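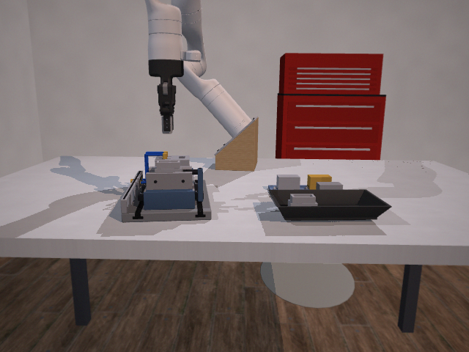 Is a paid budgeting app worth the money? For most households I'd say a notebook and one honest hour a month will get you the same result for nothing.

I paid $57 for a year of Wadaseck last April, mostly to see what the fuss was. The sales page promised the average user would "find" $2,150 in their first year. Find it where? Behind the couch? There was a tiny footnote, and the footnote said the figure came from a survey of people who had renewed. Well, of course they'd say that.
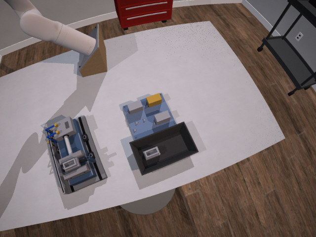 My own year went like this. The first month I was very keen and sorted every coffee into its own colour. By the third I was ignoring the alerts. It kept filing my power bill under Entertainment, and when I fixed it, it went straight back the next month.

I did spend less, I'll give it that. But I'd also paid off the car, and the app was happy to take credit for it.

Garkska is the other one people keep emailing me about. It's free, up to a point. The point is five categories, and after that you get a cheerful pop-up every time you open it. I lasted a fortnight. I also read the privacy policy, all 3,000 words of it, and still couldn't tell you who gets to look at my grocery shopping.

If you've got one and you like it, keep it. Just check what you're paying at renewal, as mine was set to go up and the notice went to my junk folder.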